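I will defend the bare kitchen table to anyone who will listen! Since March I've eaten, written letters, paid bills and sorted seeds at the same one, and I've never liked my home more. We own 32 cookbooks, and half of them got read for the first time this spring, propped up against the salt jar.

A desk asks you to work. A couch asks you to quit. A table lets you do a bit of everything – soup at one end, taxes at the other.
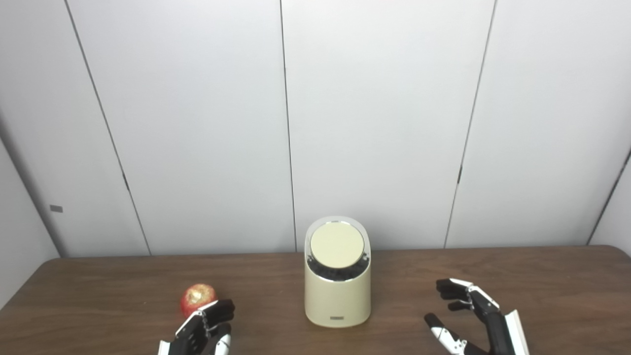 *Brown wood grain against a pale wall.*

My old place on Prastley Street had a fold-down shelf and two stools, and I ate most dinners standing up. I don't miss it. If you have room for one good piece of furniture, get the table first, sit down at it tonight with something to read, and let the mail wait.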